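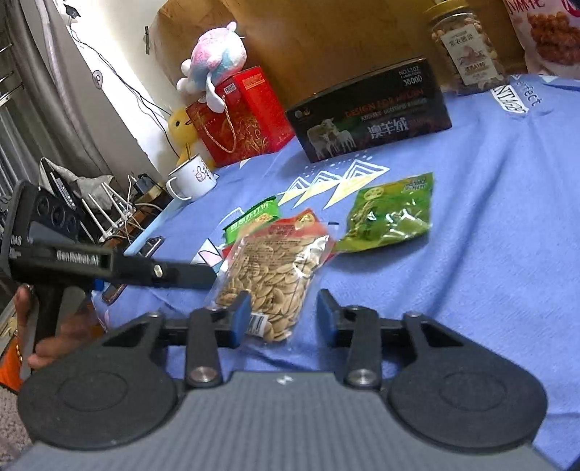
Snack shelf and packaging notes, November, started 9:40

3 shares · 2 comments

Table work today. I put the blue cloth on the big table again, the one with the triangles, so the packets do not slide so much as on the bare top. The cloth needs ironing. I will take it home.

What is out for now: the bag of seeds with the clear front and the red top, two green packets behind and beside it, and at the back the long black box, NO.L102. I keep the box in this group until Lajos decides on which shelf the boxes go. My opinion is that it should not go with food, but he wants one list for everything.

Seeds. The clear part is useful for us, we can look at the seeds without opening. They are flat and beige, large, and they fill the window. The barcode label is on the lower end, on the front. Please scan it there and do not turn the bag over, I lost time with this in the last round. The plastic shines near the window to the corridor, so read the small print with the bag turned a little away from the light.

Green packets. I wrote "green" in the list for both and this was my mistake. From now on: "green, crimped top" for the bright one with the picture of food on it, and "green, large" for the glossy one. I cannot read the Chinese text. Ákos has a cousin who can help with the names, he will ask. Until then I use only the colors, and I leave the name column open.

Box. The number 36000 is beside NO.L102 in the corner. I do not know if it is a price or a code, so I copied it to the remarks and did not put it in the number field.

11:15 — Labels. The Gendska roll has 100 labels and the adhesive is good on cardboard. On shiny packets the corners lift after one night. I tried the Trotex ones on an old bag from the cupboard and they stay better, but they leave a mark when I pull them off. For food I would use Trotex and accept the mark.

List is at line 82 now. Kocsis sheet and Rekcombe sheet are still separate, I did not merge them because the columns have a different order.

To do:
— ask Lajos about the boxes (again)
— second roll of Trotex
— correct "green" in the old lines
— iron for the cloth

Ákos Szűcs wrote on the margin that we should sort by size and not by color. I agree for the shelf. For the list I stay with color until we have the names.

Stopped 12:30, table left as it is.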